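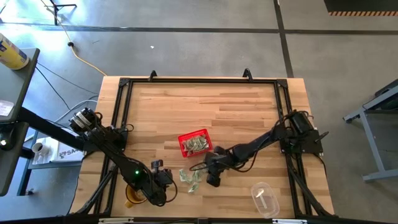

*3 min read | 3 October issue corrections are at the foot of the page*

# Two arms, one basket of bills

The shared workshop in Dretside has a drill press, a laser cutter with a waiting list, and a wooden table with a black metal frame around it. Two robot arms are mounted on opposite sides of that table, and for most of this year the members who built it have been teaching them to handle paper money.

The project is called Grodar. It started in March as a plan to sort bolts. Bolts went well enough that the group wanted something harder, and crumpled banknotes are harder. A bolt keeps its shape. A bill folds, sticks to its neighbor and slides away when a gripper comes down on it.

The current task uses a red plastic basket with perforated sides. Some of the bills are in it and some lie loose on the wood, close to the grippers. The job is to get the loose ones into the basket. A yellow mug and a clear container share the tabletop, and the arms have to work without hitting either one.

By the group's log, Grodar has made 3,329 attempts at the task and finished 2,857 of them. Most of the failures are double picks, where two bills come up together and one drops outside the rim.

The arms run from the side rails, and that choice cost the builders a month. Their first version had both arms on the far rail, and the elbows kept meeting in the middle. Moving them apart meant new mounting plates and longer cables. The cables are still the weak point - they loop around the joints and have to be checked before each session.

Parts came from Mercado, a surplus dealer in Noltport, and the frame cost $184. Members pay for their own spares.

Next on the list is flattening. The group wants one arm to hold a bill down while the other smooths it, and so far the bills tear.

**Correction:** An earlier version gave the wrong price for the frame.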